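Home | Guides | Kit Reviews | Ask Me | About

Setting up the Drevurano drip timer, part 2: programming and first run

March 19, 2018

Right, so you've got the timer screwed on to the outside tap and the hose run down to the beds. If you haven't, go back to part 1, it's short. I've had mine going on the tomatoes at the Dastolach allotment for a season now and I've made most of the mistakes already (you're welcome).

Before you start you'll want two AA batteries, a small flat screwdriver and the little filter washer that comes taped inside the lid. Check the lid! I threw mine out with the packaging and had to order another from Kultell.

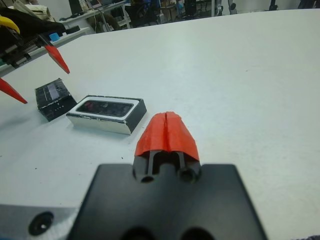
Step 1. Turn the tap OFF. Yes, even if you're only putting the batteries in. The valve clicks open for a moment when it gets power, and I've had a sleeve full of cold water that way.

Step 2. Slide the battery tray out and put the batteries in. The plus and minus marks are moulded very faintly, so take it into the light. Push the tray back until it clicks.

Step 3. Hold SET until the clock flashes. Put the right time in with the arrows, then press SET again. It's a 24-hour clock — I set mine twelve hours out the first time and watered the path at midnight for a week.

Note: the clock doesn't change itself in spring and autumn. You have to do it by hand.
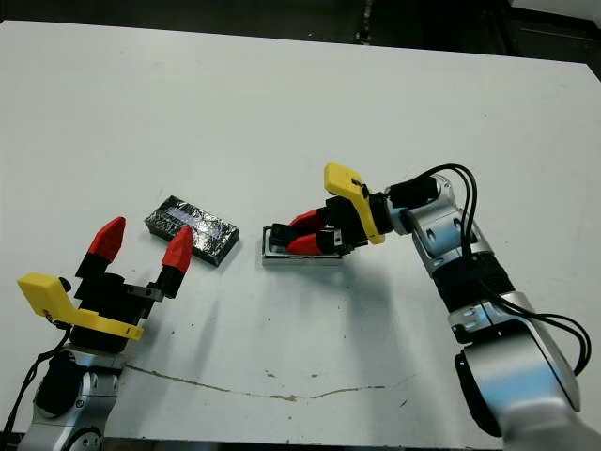 Step 4. Press PROG and choose a start time. I like early morning, well before the sun gets on the beds.

Step 5. Choose how long it runs. It goes up in jumps of 5 minutes, and the longest you can have is 60. My tomatoes get the full hour in August and much less the rest of the time.

Step 6. Press PROG once more to pick the days, then leave the buttons alone until the screen goes back to the clock. If you keep prodding, it starts again from the top (ask me how I know).

CAUTION: don't leave the timer on the tap over winter. Water sitting in the valve can freeze and split the body. Drain it and bring it indoors.
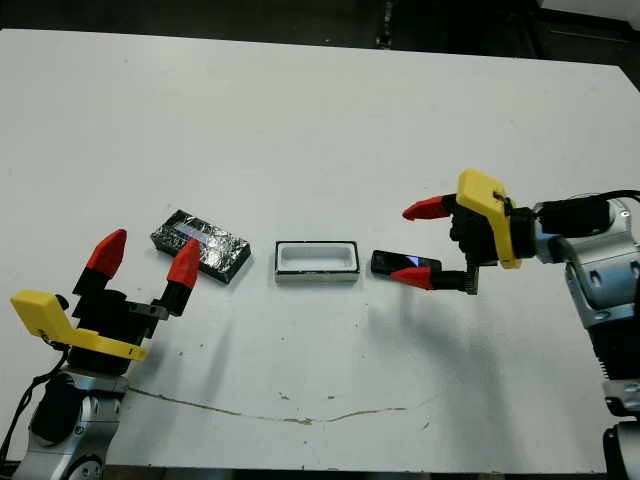
Step 7. Open the tap slowly, all the way, and press MANUAL. Walk the whole hose and look at every dripper. A dry one is usually just grit, so pull it off, rinse it and push it back on.

Step 8. Press MANUAL again to stop. Leave the tap open, or the timer will click away happily every morning with no water behind it.

If the screen shows LO, change the batteries. If it shows nothing at all, take the tray out and turn it round, then try again before you start swearing at it.

Related guides
Part 1: fitting the timer to your tap
Yeo water butt: adding a second outlet
Joining old hose to new
Which drippers for pots?

This site uses cookies to remember your settings. Accept | Find out more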